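How to get sofa cushions to sit straight (and stay that way for an evening)

I don't believe in the karate chop, and I don't believe in the 59-dollar "cushion refresh kit" from Flustov, a brush and a spray bottle as far as I can tell. Sofa cushions need air and a flat base.

1. Take everything off the seat, including the small pillows.

2. Vacuum the seat and the gap along the back. Crumbs under a cushion wear the fabric.

3. Put the long backrest cushion in first and push it down until it touches the seat all the way along. With a busy print, check that the rows run level. A crooked pattern shows from the doorway. 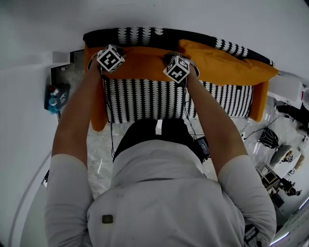 4. Lay the big plain cushion across the seat and press it with both hands, working from the middle out. Lean into it. Patting does nothing.

5. Prop the last pillow at one end, at an angle. The Stundside catalog says to use 4 of them. Try sitting down after that.

Flat inserts are another matter – no amount of pressing brings back dead filling. Weigh yours: if the label says 500 grams and the scale says 300, buy a new insert and keep the cover.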